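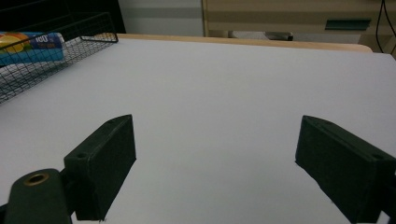

¿Cuánto tiempo hace falta para visitar la fábrica de papel de Tilevura en su jornada de puertas abiertas?

Con dos horas y media se ve todo el recorrido, incluido el almacén. Quien quiera quedarse al taller de encuadernación debe contar con la mañana entera.

La visita sale del patio, junto a la báscula de camiones, en grupos de 17 personas. A mí me tocó el de las 10, con Asabe Idahosa como guía. Lleva ocho años en la sección de acabado y antes estuvo en calidad, así que contestó casi todo sin consultar a nadie.

Se empieza por el desfibrado. Aquí llega el recorte de imprenta y el algodón que suministra Okeke, y se mezcla con agua en dos cubas. El ruido es fuerte y dan tapones en la entrada. Conviene ponérselos antes de cruzar la puerta – luego no se oye ninguna indicación.

La mesa de formación es la parte más larga de la visita. La pasta cae sobre la tela, pierde agua y pasa a las prensas. Idahosa explicó que el gramaje se corrige a la entrada y que un cambio de receta les cuesta cerca de 10 minutos de papel que vuelve a la cuba. La máquina es de la casa Troveten y tiene una prensa añadida en la última reforma, de septiembre.

En la secadería hace calor. No se puede entrar con abrigo en la mano, hay que dejarlo en las perchas del pasillo. Desde allí se baja al corte, donde preparan los pliegos de la serie Drullow, un papel verjurado para acuarela y grabado. Pregunté por el encolado y me dijeron que es interno, con un refuerzo de gelatina en superficie solo en los gramajes altos.

El almacén se ve deprisa. Al final hay una tienda con restos de serie a 8 euros el paquete. Compré dos, uno de ellos con las barbas algo irregulares, y los dos han aguantado bien la punta seca.

Cómo llegar: el autobús para en el puente y quedan diez minutos andando por el camino del canal. El aparcamiento es pequeño y a media mañana estaba completo. La inscripción es gratuita y se hace por teléfono. Los menores de ocho años no pueden entrar en la zona de prensas.

Publicado el 2023-12-28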